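3.2 Hand-held gripper and workshop set-up

The second version of the gripper was built in the shared workshop at Makori between September and the start of the trials. It keeps the two-jaw layout of the first version, which we called Tiris, but the shells were redrawn so that they widen toward the handle and leave more room for the linkage. Each shell takes 25 hours to print on the workshop's Jimel machine. Parts that came off the bed with lifted corners were used for fit checks only.

The pads gave us the most trouble. Our first set was cast in one piece and tore at the root after 200 closing cycles. The present pads are curved, meet in a point at the tip, and carry a textured insert on the inner face. They are held by two screws and can be changed at the bench without opening the shell – a small thing, but it saved a good deal of time once trials began. Pad colour was not controlled in the first version and is black throughout in this one.

The view is taken from the tool itself through a wide-angle lens, so the jaws fill the lower part of every recording and straight lines near the border are bent. We did not correct for this before labelling. Square fiducial tags were used as fixed references, and their positions were measured again whenever furniture was moved. The control software, Taltix, logs jaw opening at 100 samples per second.

Objects were ordinary household and bench items placed on a wooden table by the operator. The workshop stayed open to other members during recording, and we made no attempt to clear the background. The set used in Section 4 was closed on Mar 18, 2024 and holds 3520 grasps, all checked by Rehema Mohamedi against the jaw log. Grasps in which the log and the recording disagreed were kept but marked.
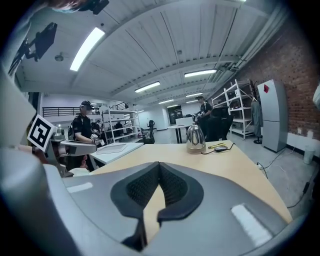

Figure 3. View from the hand-held gripper over the wooden table, jaws nearly closed, with the workshop behind.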